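Putting a Family's Papers in Order: Notes on a Long Task

Posted 2025-12-18

The present post sets out the method adopted in this household for the sorting and keeping of family papers. It has been prepared in response to several letters from readers, most of whom have inherited a quantity of documents and wish to know where to begin. It does not replace the advice of a solicitor or an archivist. Readers who hold papers of legal importance, such as deeds or an unproved will, should take such advice before anything is thrown away.

The papers in question came from my late aunt's house in Plaltby. They arrived in July in suitcases, biscuit tins, a hatbox and one drawer, which had been lifted out of its chest and carried to the car as it was. When the work closed, the register stood at 2238 items. An item, for this purpose, means anything that would need its own line if it were lost: a letter, a photograph, a receipt, a school report. A letter still in its envelope is one item. A diary is one item, however many loose notes it contains, and I accept that some readers will disagree with this rule.

General conditions of work

The first requirement is a clear surface that may be left undisturbed. A dining table is suitable only if the household is prepared to eat elsewhere. The first fortnight of my own work was largely wasted, as the piles had to be moved each evening and came back in a different order each morning.

A pale, plain surface is to be preferred. Dark wood hides small things, and the papers of any family will include small things: stamps, pins, pressed flowers, a baby's hospital bracelet. Food and drink should be kept in another room. Pens should be kept there too, and all notes made in soft pencil.

Small finds should be given a container of their own as soon as they appear. I favour a box with a hinged lid and see-through sides, as the contents can be checked without being handled. Tinted acrylic is perfectly acceptable for use on the table. Long-term keeping is a separate matter and is dealt with further down.

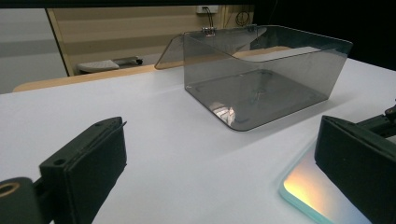

The first sort

The first sort should be quick, and nothing should be read. This is the rule most often broken. I broke it within the hour, on finding a letter from my grandfather concerning the price of a second-hand bicycle, to which he had devoted four sides.

The headings used were as follows.

Letters received
Letters and drafts sent
Photographs
Money, rent and tax
School and work
Printed matter
Unknown

The heading "Unknown" is essential and should be given the most room. An item placed in the wrong group at this stage tends to stay there, whereas an item marked as unknown will be looked at again. At the close of the first sort a third of the collection was in this group. It is now down to a single folder.

Fastenings come off during the first sort. Steel paper clips leave rust, rubber bands melt into the page, and sticky tape is best left exactly where it is until someone with training has seen it. Staples may be eased out with a thin blade. Where two sheets had been held together, I wrote the same pencil number on the back of each before parting them.

Numbering and the register

Each item was given a number in the order in which it was taken up, with no attempt to make the numbers carry meaning. Earlier efforts of mine used letters for the branch of the family and further letters for the decade. The scheme collapsed on meeting a postcard written by one branch to another and posted on by a third.

The register itself is kept in a plain ruled book and copied into a spreadsheet at the end of each week. It has columns for the number, the date (if known), the sender, the receiver, the kind of item, its condition and the place where it is kept. A wide column for remarks should be allowed. Mine was too narrow, and the later pages of the book are not tidy.

Dates require particular care. My aunt dated her letters by the day of the month and nothing else, and she was in regular correspondence for 64 years. Postmarks have been of some assistance. So has the cost of the stamp, and so has the dog, of which there were several in succession, all mentioned by name. A list of dogs has accordingly been placed at the front of the register.

Assistance from others

The help of relations should be sought early and in writing. Emília Dvořáček, a cousin on my mother's side, undertook the reading of the letters in Slovak, and her notes corrected an error that this family had repeated at every gathering for two generations. The great-uncle in question did not run a bakery. He owed money to one.

Heather Treloar, who was my aunt's neighbour in Plaltby, kindly looked through the photographs and was able to put names to 30 faces. It is recommended that such visits be kept to an hour or so, and that the visitor be allowed to talk. Some of the most useful entries in the remarks column came from stories that had very little to do with the picture in her hand. I should have asked permission to record them, and did not think of it until she had gone home.

Where two people remember differently, both accounts are entered, with initials. The register does not settle disputes.
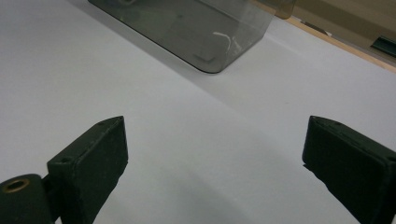 Pale tabletop with a wood-coloured edge strip.

Boxes, folders and storage

Papers meant to last should be kept in acid-free folders inside card boxes, lying flat. The boxes used here were ordered from Plolau, which supplies them folded. They are sound boxes and I would order them again, though the instructions for folding the lid are wrong at the third step. The folders came from Grarkeo. These are slightly too wide for the boxes, a fault which lies entirely with me, as both sets of measurements were printed on the order.

Plastic sleeves should be used only if they are sold as safe for photographs. Ordinary office sleeves can cling to the surface of a print, and removing one afterwards may take the face of the print with it. Hard boxes of the desk type are convenient for sorting, but I do not use them for papers in store.

The best place in most homes is the inside of a cupboard on an inner wall. Lofts are too hot in summer and cellars too damp for most of the year. My boxes stand on the upper shelf of the linen cupboard, and the linen has been moved to the loft – an arrangement which has not been popular.

Copies

Copies have been made of all the letters and of those photographs that bear a name or a place. I used the flat scanner at the public library, by appointment, over the course of the autumn. The files are held on 2 separate drives, one of which lives with Emília. File names consist of the item number only. Anyone wanting to know what a file contains must consult the register, and so the register has been copied as well.

Disposal

Some papers need not be kept. Gas bills were reduced to one for each year. Bank statements were shredded, with the exception of those on which my aunt had written comments, several of them addressed to the manager by name. Duplicate prints were offered to the relations shown in them.

Nothing was disposed of on the day it was chosen for disposal. It was put in a bag, the bag was dated, and a month was allowed to pass. I retrieved a number of items in that time, including a receipt from the Asadi tea rooms with a train time pencilled on the back. It has since been matched to a letter arranging to meet there.

Matters outstanding

The diaries have been numbered but have not been read. The question of who should read them, and when, has been put to the family and replies are awaited. A shorter post on the cleaning of photograph albums is in preparation. Readers who have written about silverfish will receive an answer by letter in the new year.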